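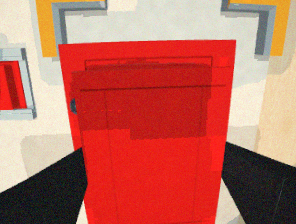

Pullano Recipe Notes, data card

What it is

Pullano is a table of 3658 handwritten recipe notes, typed up one at a time from boxes, tins and the backs of envelopes. Each row is one note. A note may be a complete recipe, half a recipe, or the words "as before but less", which occurs more often than you'd hope.

Fouzia Chaudhry did most of the typing. Loretta Bellamy did the checking, and is the reason the word "marg" now has its own column.

Files

notes.csv holds the notes themselves
units.csv holds our guesses at what a "good cup" weighs
people.csv links notes to whoever wrote them, by initials only
stains.txt is Loretta's private project and is not supported

Columns in notes.csv

id: a number. Gaps are where duplicates used to be.
title: as written. There are 80 notes called "Cake".
body: as written, spelling included. Please don't send us corrections to "brocolli". We know.
oven: a number, a gas mark, or one of "hot", "quite hot" and "Mum's oven".
serves: often blank. Where it says "us", we have left it as "us".
marg: yes, no, or butter if visitors.

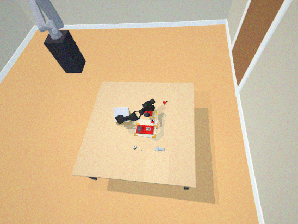 How the notes were typed

Every note was typed once by Fouzia and read back by Loretta with the original beside her. Where they disagreed, the original won, and where the original couldn't be read, the word went in as [?]. There are 400 of these. A fair share are probably "sultanas".

We tried sorting the notes by course in an early version. This fell apart over a trifle with ham in it, and the column was dropped in April.

Known problems

Oven temperatures mix Celsius and Fahrenheit without saying which. Anything above 300 is Fahrenheit or a cremation.

The Þorgeirsson box was written in two languages, sometimes in the same sentence. Version 2 keeps both and translates neither.

Puddings are badly over-represented. If you train a meal planner on this, it will plan you a steamed sponge for breakfast.

The Stondura box arrived after a flood and is mostly chutney, as far as can be read.

Using it

Free for any use, with a mention. The loader in the Zenside folder still works but expects the old column names, so rename oven to temp first. Nothing here has been tested in a kitchen, apart from note 212, which was dry.

Corrections go to Loretta, with the note id in the subject line. Complaints about the ham trifle go to Fouzia.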